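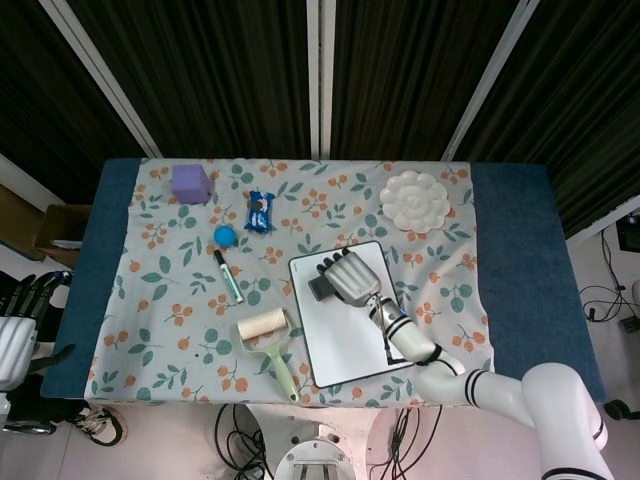
Leaf-print cloth with orange berries, on a blue-grey table top

Is the new business park at Mellesstead open to small firms?

Hello all. I have a small packaging business and we are four people. Our lease finishes in November and I am looking at the land beside the ring road, where Drako is building its warehouse. I read that the park will have 224 plots, but the agent only wants to speak about the big ones. Does anybody know if they rent small units, and what is the price of the electricity connection? This last point is important for me.
Josiane Vasseur

Lorne Ouellet
Yes, they do, but you must ask for phase two. The first phase is for large companies only, with a minimum of 3,000 square metres. I went to the open evening at the town hall and the lady from Claltis, who manages the site, told us that small units will start at 40 square metres. For electricity she had no price yet. Write to them and ask to be on the list, and keep a copy of your letter. My cousin was forgotten from a similar list two years ago.

ogun_fan
too expensive, look at the old Ogunleye mill instead. parking is bad though

Josiane Vasseur
Thank you both. I have written to Claltis this morning. I did not know that the mill was for rent, is it the whole building or only the ground floor?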